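3.2 Collecting the demonstrations

All demonstrations were gathered by teleoperation. We tried kinesthetic guiding first, on the older Kekana arm, but the operators' hands kept ending up in the camera view and the policy learned to wait for them. So we dropped it and started over. None of the guided data is used in this paper.

The operator sits next to the robot, low and close, and works from a handheld controller. Close matters more than we expected. From across the room people misjudge finger height over the tabletop and close too early. Seated beside the arm they get a direct look at the gap between the fingers and the object, and don't need the monitor at all (two of us still used it, out of habit).

Objects are small and light: bottles, pens, knobs, loose bits. Placement is by hand before each episode, no template, no marked spots. We wanted clutter that looks like a desk someone left in a hurry. The round table has no corners to line things up against, so poses vary more - a nice side effect, not planned. Fig. 4 shows the station with a bottle in the gripper.

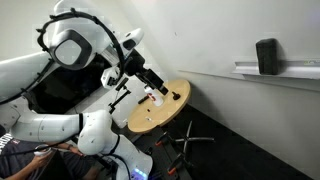
Figure 4. Collection station. Operator with handheld controller at bottom left; the gripper holds the red-banded bottle over the round tabletop, other small objects left in place as distractors.

3.3 Filtering and labels

We recorded 1,038 episodes. Of these 78 were thrown out: dropped frames, a controller that lost its link mid-reach, or the operator simply giving up and parking the arm. Failed grasps followed by a second try were kept. Early on we cut these too and the policy had no idea what to do after a miss, it just hovered. Keeping them fixed most of that, see Section 5.

Each episode gets one short text label, typed by the operator right after release. Free wording. Rochelle Lowther and Hemi Merrick then went over the labels seperately and settled the cases where they disagreed, mostly over what to call the small dark pieces ("cap", "plug", "bit"). We left spelling variants in.

Start and end of each episode are trimmed automatically, using gripper motion. The trim is sometimes too tight at the end, so that the release is clipped by a frame or 2. We did not correct for this. Baselines in Section 4 use the same trimmed data, so the comparison holds - absolute success rates might go up a little with looser trimming, we have not checked.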